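3.2 木质台面的表面处理与日常磨损

本节讨论家庭用木质台面的表面处理方式,和使用者对磨损的感受之间的关系。在以前的研究中,磨损多半是在实验室里用标准磨轮来测量的。这种方法重复性好,但是它得到的数值和住户自己的判断常常不一致。我们在预调查中也碰到了这个问题:同一张桌子,仪器认为磨损很轻,住户却认为已经“旧了”。

调查在 Gralberg 和 Plornotby 两个地区进行,一共回收有效问卷 2,513 份,其中 230 户同意我们入户查看。入户时只记录浅色木材的台面,深色台面因为反光条件不同,放在第 4 节另外分析。光泽的判断受顶部照明影响很大,所以同一块台面在不同位置会得到不同的评分。
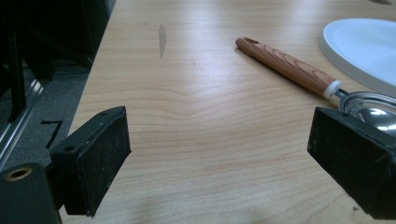
住户是根据什么来判断一块台面已经磨损的?

主要根据手摸的感觉和光泽是否均匀,划痕的数量排在后面。在入户访谈里,多数住户先提到“发涩”或者“发乌”,问到以后才提到划痕。

这个结果对护理建议有一定的意义。市场上的说明书一般把防划痕放在第一位,对擦拭方法写得很少。我们比较了两种常见的处理:硬蜡油和水性清漆。使用硬蜡油的家庭平均每 35 周重新保养一次,使用水性清漆的家庭大部分从来没有保养过。但是,在满意度上,前一组并不比后一组低。我们认为,保养这个动作本身可能使住户对台面的变化比较宽容,不过目前的数据还不能证明这一点。

另外需要说明厨房用具和台面的关系。把用具直接平放在台面上的家庭,局部水渍的报告比较多;用立架或者挂架的家庭,水渍多集中在底座附近,形状也比较规则。图 3 为挂放方式的一例。 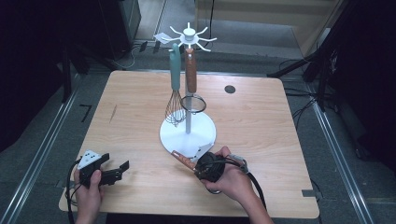
图 3 浅色木桌面上的白色用具立架,挂有打蛋器和小滤网。

在统计时,我们把水渍分为“可擦除”和“不可擦除”两类,由两名调查员分别判断,意见不同的时候取较严格的一方。有 42 户的记录因为台面铺了桌布而缺少这一项,没有进入计算。分组以后,硬蜡油组的不可擦除水渍略多,可是差别没有达到显著水平。Trillum 地区的补充样本计划在 11 月收集,那里的空气湿度比较高,可以用来检验上面的结果。

还有一个限制也应该提到。问卷中“台面使用年数”由住户自己回忆填写,二手购入的家具往往只填写了购入以后的年数,因此实际年龄被低估。我们在回归模型中加入了“是否二手”这个变量,系数的方向没有改变,但是标准误变大了。对于木纹的方向,问卷没有设问,只能使用入户记录,样本量比较小,有关的结果放在附录中,供读者参考。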